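Perkport puts hand-held grippers through their paces ahead of January launch

28 November 2023, Faverwood 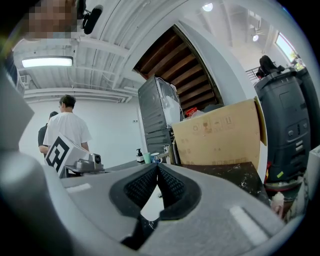

We've spent most of the autumn squeezing things, and I'm very happy to say we finally have something to show for it! Perkport is bringing out Tarnirano, a side-by-side trial of hand-held grippers for small workshops and labs, and the full write-up will be free to download from January.

I've been running the trial from our Faverwood site, and it began with a fairly simple grumble. Every time we wanted to pick new finger pads we ended up reading data sheets that couldn't be compared with each other (one gives you grip force, the next gives you a nice drawing). So we bought, borrowed and built what we could, and gave each set of pads the same 22 jobs to do. Picking up a mug by its handle is in there, and so is folding a tea towel, which I still can't watch without wincing.

Each job was repeated 100 times per set, and we've logged almost 3000 grasps with our own design, Filip, alone. Filip did well on cups and bottles. It did badly on thin card, and we've left those results in. The softer pads gripped better at first but wore quickly, so there's a longish section on wear that I'd urge anyone with a budget to read before ordering.

We also compared cameras, mostly at 60 frames a second, and found that where you mount the thing matters a good deal more to us than which one you buy. I'd have lost a bet on that one.

If you'd like to send us a gripper for the next round, please do, we've got shelf space and plenty of tea towels. Press copies of the write-up and the raw logs are available on request from the Perkport press desk at Faverwood.

Ends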